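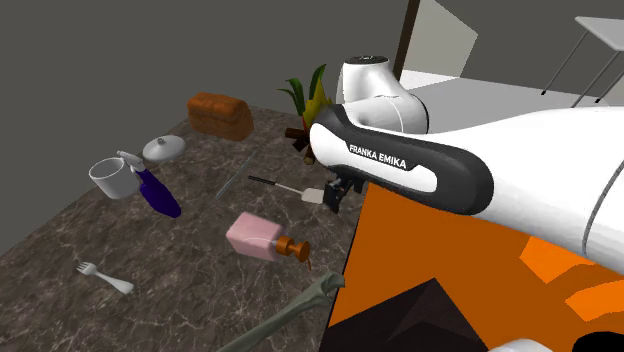 Home | Notices | Minutes | Contact

McKinnon Residents' Association, minutes, March

Opened 7:00 p.m. Prior minutes approved. The Aramitz quote for the shared kitchen came to $2,604, deposit 50 percent. Members asked for a dark marble countertop with thin light veins; Rekemar will price one. Vote held over to next meeting.

Laundry room: 2 dryers out of service. Nuketti to send parts.

Parking: guest permits capped at 100. Carried.

Closed 8:15 p.m.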